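Two-arm bench build misses the pegboard hooks on the left side only

Posted by Riditz

I have two arms on a homemade base facing a pegboard, in a shared shop. The job is to pick up hand tools from the table and hang them on wire hooks. The right arm places well. The left one lands 9 mm low at the hooks but is fine at table height. 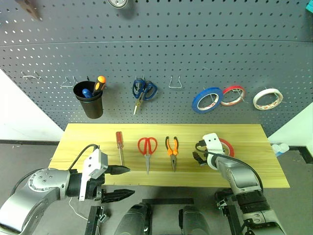 Sullholm, 2019-02-03

Speed is capped at 200 mm/s. Both arms run the same code. I re-zeroed the joints twice — no change.

Hema Krishnan

Fine at the table and low at the board suggests sag or a wrong link length. Hold the left arm at 700 mm reach and measure the tip height, then repeat with a screwdriver in the fingers. If the number changes, check the shoulder bolts and the payload setting. Also look at the cable looped over the left hand. It may pull on the wrist when the arm goes up.

Tawfik

Mine did this. Tightened everything and it went away.

Lasier

Put the scissors on a peg with more clearance and skip the math.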